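Open house at Dremik, and why I've stopped laughing at slow robots

Writing this fast before I lose the mood. Got back from the Dremik open house an hour ago, feet hurt, coat still on.

You know the kind of thing. Name badge, bad coffee, a hallway full of people from Skindska and Unholm pretending not to read each other's badges. Badge number 351, so somebody expected a crowd. Talks in the big room. I skipped most of them. Talks are where companies show you the video, and I have seen the video. Every company has the same video.

What I came for was down the hall, a bedroom. Plain one. Gray sheet, pillow, a yellow top on a wooden hanger. Two arms and the job of handling one piece of clothing. No music, no countdown. I stood there 61 minutes, most of a session I'd paid for.

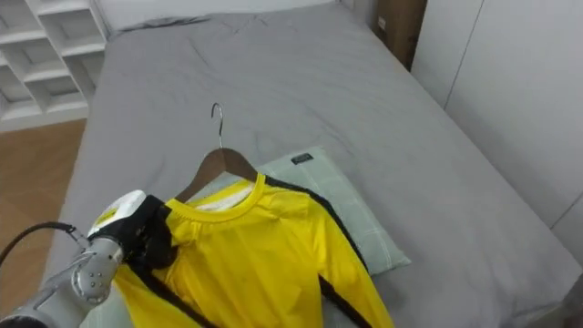
Why clothes are the honest test

Give a robot a box and it knows where the box ends. Cloth has no opinion about its own shape. You pinch a shoulder, the sleeve goes somewhere else. You let go and it's a different object from the one you picked up. And a hanger makes it worse, becuase now you have a hard thing inside a soft thing, and the hand has to decide which one it's holding.

People do this half asleep. We do it with a phone under our chin. So visitors walk in, watch for maybe a minute, and say the word "slow" and walk out. I counted myself among those people until this year. Last August I wrote a snide little column on exactly this, some of you sent it back to me, fair enough.

But slow compared to what? Compared to me on a good day, sure. Compared to my aunt, whose shoulders stopped going above her chin a while back, and who waits for a neighbor to come by and hang up her blouses? She'd take slow. She'd make tea and let it work. 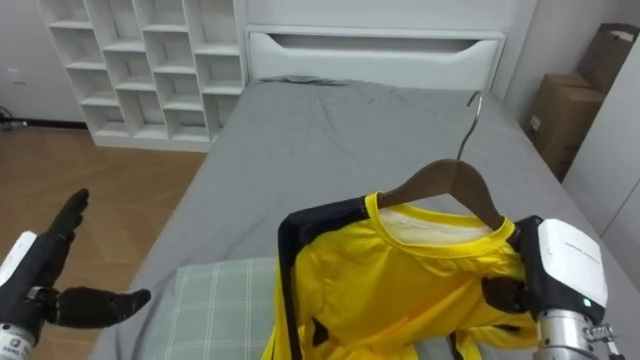 One hand on the shirt, the other open.

The thing I kept watching was the fingers. Five of them. There's an old argument in this business that fingers are vanity, that a two-prong clamp does the job for a fraction of the money, and the Unholm crowd were making that argument loudly by the coffee. I used to agree. Less sure now. Homes are built for hands. Hangers are built for hands. Redesign the hanger for the clamp and you've sold someone a robot and also 74 new hangers.

That said. A hand with that many joints has that many things to break, and I asked what a replacement costs and got a smile and a brochure. Not good enough. If you invite the public in, answer the public. The brochure has 9 pages and not one price on it.
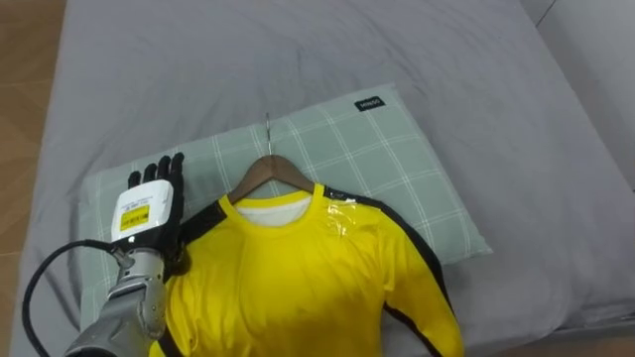
Zulema Aravena thinks I'm being soft on them. She told me in the hallway that a bedroom with one shirt in it proves nothing until there's a dog, a laundry pile and a kid's sock in the way, and that she'd rather see them fail in her house than do fine in theirs.

She has a point and I told her so. A tidy room is a kind of cheating. Still, everyone starts in the tidy room. I learned to drive in a parking lot. What I'd object to is a company that shows you the parking lot and sells you the highway, and for once I didn't hear that. The demo person said "we're working on it" so many times I started to trust him.

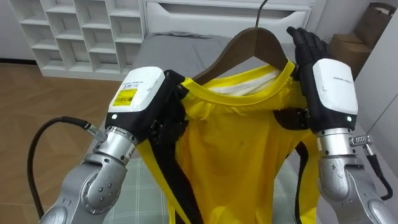
Both arms on the job, cables and all.

So my opinion, since that's what they pay me for. More of this. Fewer videos. Put the machine in a room, let people stand close, let them get bored, let them see how long a shirt takes. Boredom is useful, it's how you find out what you're really looking at. Wenceslao Orellana wrote in after my last column to say demos should come with a clock on the wall, and I'd sign that. Big clock. Start it when the hand moves.

And a price list. I will keep going on about the price list untill somebody mails me one.

Would I go back next year? Yes, and I'm bringing my aunt. She has questions about blouses with buttons, and she doesn't accept brochures.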